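El aperitivo envasado y la sobremesa doméstica

El consumo de aperitivos en el hogar ha dejado de ser un complemento ocasional de la visita. En Gemunholm, la asociación de comerciantes Jisgate dedicó el mes de noviembre a estudiar esta costumbre entre 60 familias del municipio. El 31 % de ellas declaró que la tarde del domingo es el momento preferido para compartir un producto salado.

La responsable del estudio, Ayanda Ndlovu, vincula el cambio con la pérdida de horarios fijos en la comida familiar. El comedor cede terreno a la sala de estar, y la fuente común, al envase individual.
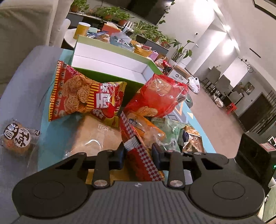
La asociación recomienda a sus establecimientos que amplíen la oferta de formatos pequeños y que mantengan visible la información nutricional en los estantes.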